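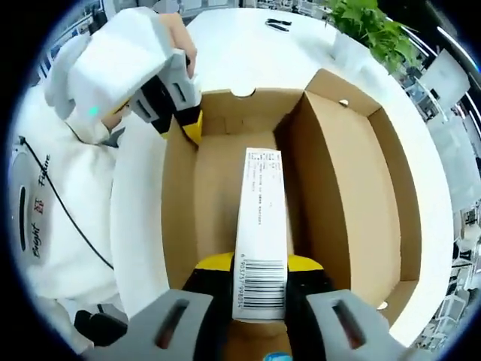 Should you keep the box a thing came in?
Keep it if it has proper compartments and you've got somewhere flat and dry to put it. Otherwise, flatten it and let it go.

I used to be ruthless about this. Everything went out for recycling the same evening, and I felt very pleased with myself until we moved to Plumatden and I had to wrap a desk lamp in two bath towels and a dressing gown. It didn't survive. The replacement cost me £179, and I've kept its carton ever since!

What I've come round to is the divided box, the sort with an upright flap making a narrow slot down one side. Long thin things go in the slot, chunky things go in the main bit, and nothing slides about and bashes into its neighbour. Round handle holes are a real bonus too (try carrying a smooth-sided box up a flight of stairs and you'll see what I mean).

My friend Seo-ah Yoo thinks I've gone soft. She reckons a saved box is just clutter with a good excuse, and she does have a point, as my cupboard got a bit silly last January. So now I have a rule: if I can't remember what it's for, out it goes.

I'd also say pack on a table and never on the floor. I did years of kneeling on carpet, losing the tape, and my back has only just forgiven me. Clear a decent space, keep the scissors within reach, put the long cartons in first and leave any labels where you can read them. Then write on the outside with a fat pen before you stack anything on top. I still forget that last bit, and there's a box in the hall now that could be cables or could be Christmas.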